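# Why do towns have such different names from each other?

I love maps. I had one taped above my bed when I was a kid, and I used to read the names out loud until I fell asleep. Some were easy and some made me giggle!

A lot of place names started out as plain old directions. If people said "meet me by the north ford" for long enough, you got Northford. A ford is a shallow spot where you can walk across a river, so if your town ends in "ford," go look for water.

Other towns are named after a person. I grew up near Gallagher, and a family called Gallagher ran the mill there. Herkley is trickier. The "ley" part is a very old word for a clearing in the woods, but what's a "Herk"? My guess is it was somebody's name, squashed a little by years of people saying it fast.

Names get squashed all the time – say "cupboard" out loud and listen to what happens to the P.

You can make up names too. When I draw my own maps, I start with squares, because squares help me keep track of where everything goes. My first country was Wustia. Its capital, Karnar, had 2,806 people and one very long bridge. Then I had to decide what they called the river, and the hill behind the river, and the road that went over the hill 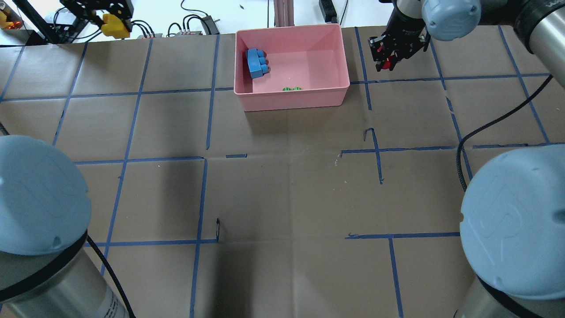
and pretty soon I had 100 names and no room left to write them. So start with a big sheet of paper!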